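Running a film night at home or in a small hall

Start with the wall, because most rooms already have one that will do. A smooth wall painted flat white or pale gray gives a good picture from an ordinary projector. Gloss paint leaves a bright spot in the middle. If the wall is rough, hang a blackout curtain lining instead, hemmed top and bottom with a dowel through each hem. Ours is 76 inches wide and rolls up behind the bookcase.

Set the projector level before you touch the keystone setting. Keystone correction squares up the edges but softens subtitles, and subtitles are where people notice. A stack of hardcover books works as a stand. Leave a hand's width clear on the side where the fan blows out.

Light

Close the curtains half an hour before you start and look for leaks. In August it is still light outside at 8, so either start at 9 or pin a dark blanket over the window with clothespins. Put a small square of black tape over any standby light near the screen. Leave one low lamp on behind the seats so people can find the door.

Sound

Speakers built into a projector are too weak for more than a few people. Use any pair of bookshelf speakers, one on each side of the screen, at ear height for someone sitting down. Run the cable along the baseboard and tape it flat where it crosses a doorway. Gaffer tape comes up cleanly; packing tape takes the varnish with it.

Play ten minutes of the film beforehand, with a quiet conversation in it. Set the volume by that and leave it alone.

Popcorn

Use a heavy pot with a lid. Put in three tablespoons of oil and three kernels on medium heat. When those pop, add half a cup of corn, take the pot off the burner for thirty seconds, then put it back. Tilt the lid slightly so the steam gets out. Salt it in a big bowl, while it's hot, with fine salt. Coarse salt goes straight to the bottom. 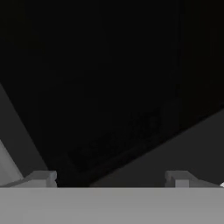
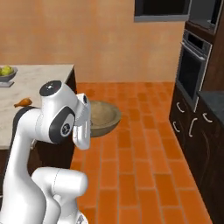 Butter makes popcorn soggy if it is poured on all at once. Melt it, let it stand, and spoon off the clear part. Drizzle half, toss, then drizzle the rest.

Discs and files

Wipe a disc from the center straight out to the edge with a soft cloth, never in circles. If you are playing from a USB stick, copy the subtitle file into the same folder and give it the same name as the film. Zoltán Gál, who ran the Bamside film evenings before me, kept a second copy on another stick in his coat pocket, and I do the same.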